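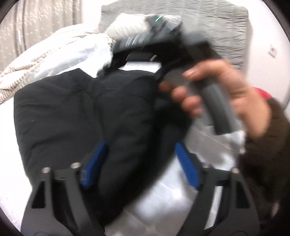

My visit to the Segura soap and shampoo workshop

Posted 03/12/2021

I've been washing my hair with Segura's rosemary bar for two years now, so when Nuria Manzano emailed the mailing list to say they were opening the workshop for a day, I think I wrote back before I'd finished reading (there were only 40 places!). It's in Hiltley, a long drive from me, and I got lost twice on the last stretch because the sign for the industrial park is hidden behind a hedge. If you ever go, turn left at the tire shop and keep going past the point where you think you've gone wrong.

They split us into small groups at the door and gave us hairnets, which is a funny look for a crowd of people who care this much about their hair. Mine was led by Remedios Toledo, who makes most of the solid shampoo. She started us off in the storeroom with the oils: big drums of olive and castor, tubs of shea butter, and a shelf of smaller bottles that we were allowed to sniff. The neem oil was as bad as everyone says. Garlic and old peanuts. I went back for the cedarwood twice to get over it.

Next was the mixing room, and this was my favorite part by a mile. I'd always pictured something like a kitchen, and it sort of is, only the pot holds enough for 1000 bars and the whisk is the size of a canoe paddle. The shampoo bars aren't soap at all, by the way. I had that wrong for years! Soap is oils plus lye, and it can leave a film on your hair if you have hard water. The shampoo bars are made with a gentle cleanser that comes as little white noodles, and they get melted down slowly with the butters and pressed into molds. Remedios let us each press one. Mine cracked straight down the middle, and the man next to me made a perfect one and was very smug about it.

The real soaps have to sit on racks for 6 weeks before they can be sold, and the drying room smells so good I would happily have eaten my lunch in there. Somebody asked if you could use them sooner and Remedios said sure, they'd just turn to mush in your shower.

Lunch was sandwiches and a very good lentil soup, and then Callum MacLeish gave a talk on scalp care. I'll be straight with you, it went on a bit. He had a lot of slides about pH. But I did write down a few things I'm trying at home: put conditioner on the ends only, rinse for longer than feels necessary, and let the bar dry out on a rack between washes. He also said that if your scalp is sore or flaking for weeks, you should see a doctor and stop buying new bottles. Fair enough coming from a guy who sells the bottles.

I didn't love everything. The shop at the end was tiny and we all went in at once, so I waited ages to pay, and the unscented conditioner I'd driven all that way for was sold out. Nuria took my address and promised to mail me one. The parking is also pretty hopeless, so share a car if you can.

I came home with four rosemary bars, a tin of beard balm for my brother-in-law, and a bag of broken ends that they sell cheap by the door. The ends are the best deal in the place. They wash exactly the same, you just have to chase them around the tub a little.

They're planning another open day in May, and Nuria says the new label machine should be running by then. Tickets go out to the mailing list first, so sign up now if you want one. Wilma Lamont from my old book group has already claimed my passenger seat, but there's room in the back.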